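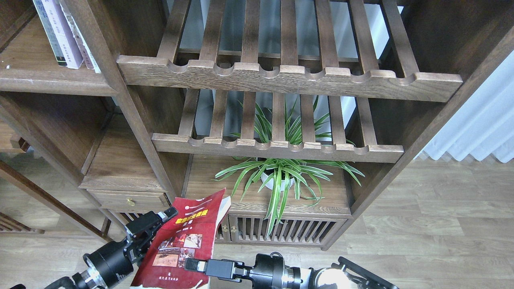
I've spent enough of my working life around robot arms to be hard to impress, and I still lost a whole evening last month to a fault report. Six pages, from the people at Findetti, on a gripper that let go of things it had no business letting go of. I'd like everyone who buys one of these machines to read it, and I'm pretty sure none of them will.

The short version goes like this. A two-armed machine on the Nilach software was doing shelf work, 400 pickups and placements over a stretch in February. On six of those, one hand opened while the other was still closed. The item swung, or dropped, or got dragged along a shelf edge. And the log (this is the part that got me out of my chair) recorded all six as completed! Green check marks, every one. The software had sent the "open" command, the hand had opened, and as far as it was concerned the job was done.

Now, a dropped paperback is no tragedy. I drop them in the bathtub. But I keep hearing that a success rate like that is good enough for a home, and I don't buy it, mostly on account of those check marks. I can live with a helper that fumbles. A helper that fumbles and tells me everything's fine is one I have to follow from room to room, and then what did I pay for?

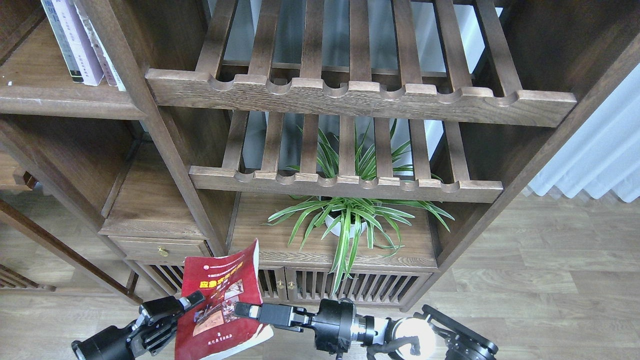
Opinion: Home Machines

My complaint is with what we let these companies call a fault. Cidness, who sell the hands, count a fault when a motor stalls or a sensor goes quiet. By that rule the February run had zero. The Quiroga people, who put the whole thing together, count a fault when somebody has to press the red button. Zero again. You could run 573 hours that way and have a spotless record and a floor covered in stuff.
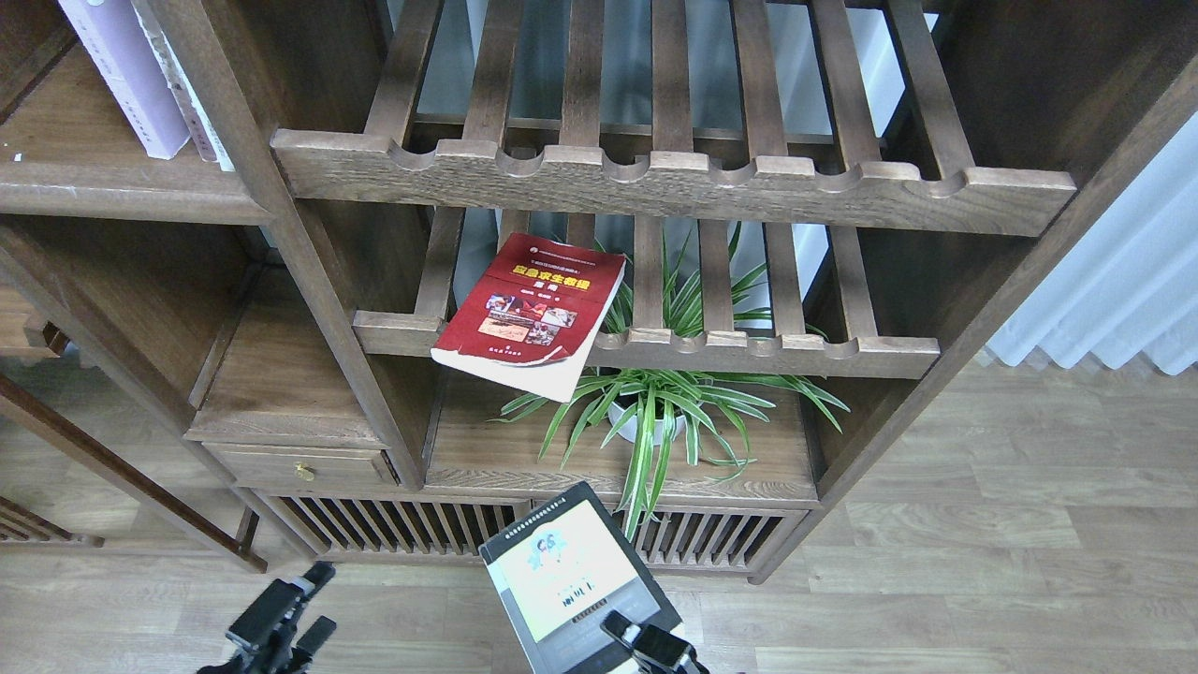

What I want is dull and cheap: check the thing after you let go of it. Look at it again a few seconds later and write down where it is. Take a red paperback tilted against a notched rail, with its bottom edge hanging a little over the front. Is that put away? I'd say ask me before you write "done," and don't go off to the next book until you have an answer. A person glances back over their shoulder without even thinking about it, and I can't see why we'd settle for less from something with two arms and a camera.

Findetti does recommend a second look, on page five, in one sentence. I'd have put it on the cover in red. Until it's standard, my advice is to keep the good dishes on a shelf the arms can't reach, and read the log with your eyes on the floor.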